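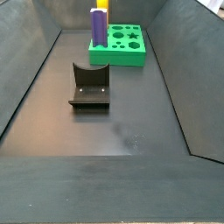
# Publicist wants me to pull a recap post about two actors. How do I answer?

**Posted Sat 28 July in Fan Sites & Newsletters**

I write a newsletter on Itier about *Skellinmont*, the hospital soap. If you haven't seen it, it's the one where the hospital has burned down twice and kept the same curtains. I have 2000 subscribers, most of whom joined for the recaps and stayed to argue with each other in the comments about the anesthetist.

Last week I ran a short item at the bottom of the recap. Sze-wing Hsu (Dr. Marlow) and Gopinath Kotian (the anesthetist in question) skipped the cast table at the Oltby fan weekend, and then she took down every photo of the two of them from her page. I wrote, and I'm quoting myself here with some regret:

> Pour one out for Hsu and Kotian, who by all appearances have called it a day. Seventeen months is a good run in soap years.

Neither of them has ever said they were a couple. They've also never said they weren't, and they did turn up to the January awards thing holding hands, which I took as a hint.

On Thursday I got an email from someone at Brandes, the agency that represents her. It's four sentences long. It says the item is "inaccurate and intrusive," asks me to remove it in full by Tuesday, and thanks me for my support of the show. No lawyer is mentioned. It doesn't say which part is inaccurate. I've read it so many times I could perform it.

So:

- Do I have to take it down?
- If I just edit the item, do I have to say I edited it? It already went out by email to everybody, so I can't exactly unsend it.
- Is replying a mistake? My sister says never reply. My sister also doesn't reply to her dentist.

I'm in Ohio, if that matters. I make no money from this apart from 20 people who pay for the "Consultant" tier, where they get the recap a day early and a drawing of a stethoscope.

*— curtainwatch*

---

## 3 replies

### hollis_r · marked as accepted

I did press for a regional theater for a long while and have sent that exact email, so let me translate it. Four sentences with no lawyer copied in means somebody was asked to do something about it, opened the template, and did something about it. It's a request. A real legal demand usually quotes the words it objects to and tells you what's supposed to be wrong with them.

That said, I would still change the item, for the dull reason that you don't know it's true. You know two things: they weren't at the table, and the photos are gone from her page. The breakup is something you built out of those two things, and "by all appearances" is carrying it up the stairs all by itself. She could have a new phone, a new stylist, or a contract clause about a storyline. Half the casts I worked with wiped their pages every time they got a new headshot.

What I'd do, in order:

1. Save a copy of the post as it ran, and the email with its headers. Put both in a folder you won't tidy.
2. Edit the web version so it says only what you saw. "Neither Hsu nor Kotian was at the cast table on Sunday" is fine. It's also pretty boring, and you may find you don't want it at that point. Then cut it.
3. Put a note at the bottom of the page: "An earlier version of this post speculated about the actors' relationship. That section has been removed." Date the note. Leave it there.
4. Run the same note in the next email, one line, after the recap. Don't put it in the subject line unless you want everyone who missed the item to go dig it out of their trash.
5. Reply to the agency once.

The reply can be about this long:

> Thank you for getting in touch. I've removed the section about Ms. Hsu and Mr. Kotian and added a note to the post. If there's anything else in it that's factually wrong, please let me know which part and I'll look at it.

Don't apologize for the whole newsletter, don't tell them how long you've loved the show, and please don't ask for an interview. I know you're thinking about it. Everyone thinks about it.

On whether you *have* to: writing about public figures gets a lot of room in the US, and a wrong guess about who's dating whom is not usually what ends up in front of a judge. But I'm a retired press person and I am not your lawyer. If a second letter arrives with a law firm's name at the top, stop taking advice from me and go pay someone for an hour.

### teatime_dot

free speech!! leave it up. they holding hands at an awards show on TELEVISION and now its intrusive? they want the attention when its good and not when its bad, thats the job. my cousin had a page about a weatherman and he threatened to sue her and he never did and now he sells boats

also they are 100% broken up, he liked a post about "new chapters"

> **curtainwatch:** I did see the new chapters post. It was from a bookstore.

> **teatime_dot:** thats what he wants you to think

### marguerite_v

Agree with hollis_r on nearly everything, one quibble. I wouldn't leave the table detail in at all. Once readers have seen the original, "neither was at the cast table" just reads as the same item with its hat pulled down. If the paragraph only exists to let people draw the conclusion, you've still printed the conclusion.

Two practical things about Itier, as I used it for my own (much smaller, much sadder) newsletter on a canceled baking show:

- Editing the web post doesn't touch the social preview. The first couple of lines of the old text can hang around on links people have already shared. There's a refresh button under post settings, near the bottom. Check it in a private window afterward.
- Comments quote things. Search yours for both names. I removed a paragraph about a judge once and it lived on in the comments for weeks, in bold.

You might also want to decide now what your rule is, before the next time a cast member deletes something. Mine ended up being that I'd write about anything a person did on the show, anything they said in an interview, and nothing I'd worked out by looking at what was missing from their page. I lost a few readers over it. They went to a forum where the working theory is that the baker and the judge are the same man.

> **curtainwatch:** Done, all of it. Section's gone, note's up, preview refreshed, comments searched (eleven mentions, and one poem). Sent the reply word for word. Got back "Many thanks!" in under 20 minutes, which after the week I've had felt a bit light.
>
> One Consultant has canceled in protest. He'd like to keep the stethoscope.

> **hollis_r:** "Many thanks!" means the file is closed. Don't answer it.

> **curtainwatch:** I'd already typed "No problem!" Deleting.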